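14 mars 2025 — atelier Fleury, cahier des teintures

Troisième essai de fixation sur laine avec les pelures d'oignon. Le premier avait donné un beige d'administration, le deuxième un beige d'administration en deuil. On progresse.

Écheveaux Eto, 30 g chacun, mordancés à l'alun la veille et laissés dans leur bain toute la nuit. J'ai pesé l'alun sur la balance Pivus, qui a consenti à se stabiliser au bout de 13 secondes (record de mars). Bain de teinture : 900 g de pelures jaunes, trempées, puis montées doucement en température. L'odeur est celle d'une soupe à laquelle on aurait retiré tout ce qui est bon. Le voisin du dessus a demandé si on ouvrait un restaurant. J'ai répondu que non, il a eu l'air soulagé.

Filtrage. Le tamis fin se bouche tout de suite, comme la dernière fois, comme c'est d'ailleurs écrit en rouge deux pages plus haut. Passer d'abord par des gros trous, ensuite seulement par l'étamine. À réécrire en rouge plus gros.

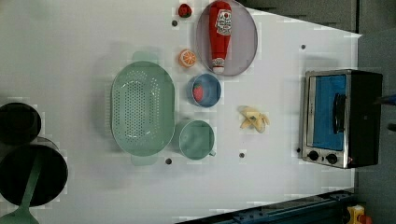 Passoire ovale vert menthe, petits trous ronds, poignées plates aux deux bouts.

Écheveau A : sorti après 30 minutes. Jaune franc, un peu criard, assez joli en plein jour. Sous le néon de l'atelier il vire au moutarde, mais sous ce néon tout vire au moutarde, moi compris.

Écheveau B : resté dans le bain jusqu'au refroidissement complet. Cuivre, presque roux près du nœud. C'est la teinte que je cherchais depuis deux semaines et je l'ai obtenue en l'oubliant pendant que je déjeunais. Je note la méthode sous le nom de « macération longue », ça fait plus sérieux.

Écheveau C : passé dans un reste d'eau ferrugineuse. Vert olive triste. À garder quand même, il y a toujours quelqu'un pour aimer le vert olive triste.

Rinçage : l'eau du A est claire au deuxième passage, celle du B au quatrième. Le C rend encore — je l'ai laissé dans la bassine avec une étiquette.

Pour le projet Prorik, il faudrait pouvoir refaire le B à volonté, donc savoir combien de temps dure mon déjeuner. Prochain essai avec une montre. Garder le même lot de pelures, ne pas mélanger avec les rouges, et racheter de l'étamine.

Test lumière : brins A et B scotchés à la fenêtre sud, moitié sous carton. À relever fin mars. Ne pas les jeter en faisant les vitres (risque faible).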